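Writing the rules for a robot that takes computers apart

Carmela Alcaraz spent most of her career in electrical safety before she began drafting work procedures for automated disassembly. She now looks after the practice guide used at the Rivas site, where arms work on retired desktop computers. The guide, in its third revision, runs to 90 clauses. We spoke in her office in September.

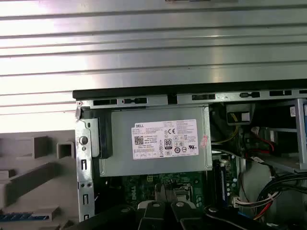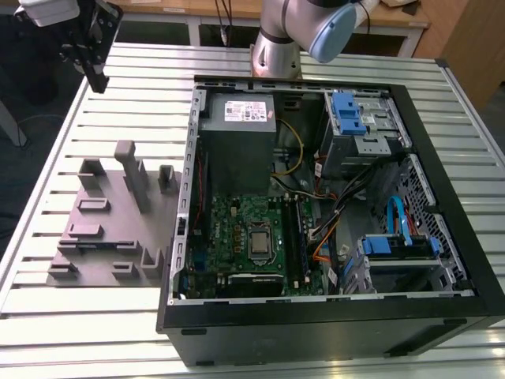
Desktop tower open for work at the Rivas site: the power supply and motherboard seen from the gripper, and the case with the fixture plate beside it.

Alcaraz is wary of the word "standard". The document she maintains is an internal guide, and she says it should be read as one. "A standard has a public comment period and an appeals process. We have a shared folder and a revision log. People can hold us to it, but they can't be certified to it."

The first section deals with the state of the job before an arm is enabled. The computer must be disconnected from mains, the panel off, and the case lying so that it can't rock when a finger presses on it. The fixture plate has to be within reach and oriented to match the program. "Most of our early stoppages came from the plate," she says. "Someone would turn it end for end while cleaning up, and the arm would try to put a part down on top of a post. The posts are there to locate parts. They don't give way."

Power supplies have a section to themselves. The guide treats the unit as a sealed component: it may be gripped by the housing and lifted out, and no tool may enter it. It must have been unplugged for a set period before work starts, and the operator records the time of disconnection by hand. Asked whether software could do this, Alcaraz says it could, and that she prefers a signature. "I want one person to have looked at the plug."

Cables are the hardest part to write for. A drive or a board is in the same place in every case of the same model, but a wire sits where the last technician left it. The guide requires the arm to approach at reduced speed wherever a cable crosses the path, and prohibits closing the fingers on a conductor unless the step is a cable step. Ivana Ocampo, who programs the arms, argued against the second rule at first. "I thought it was too broad," she told me by phone. "Then I went through the Prurnix trial, 336 runs, and looked at the ones that had damaged a connector. In nearly all of them the gripper had picked up a wire along with something else." She withdrew the objection and wrote the check that enforces it.

The two still differ on wrist cameras. Ocampo would let the arm proceed on the wrist view alone when the fixed view is blocked. Alcaraz's text calls for both. "The wrist camera is very good at the thing in front of it," she says, "and the fingers themselves cover part of what you'd like to see." The present wording allows a single view for inspection moves and two for any contact — a compromise that Ocampo describes as workable.

Revision four will deal with record keeping. Each run is to be logged with the program version, the operator, and any manual intervention, including ones that seemed too small to mention. The current log holds 1884 entries, and Alcaraz has read the free-text field in every one. "The commonest entry is 'nudged it'," she says. "I need to know what was nudged, and whether the arm was still enabled."

The draft goes to operators for comment before the end of the year.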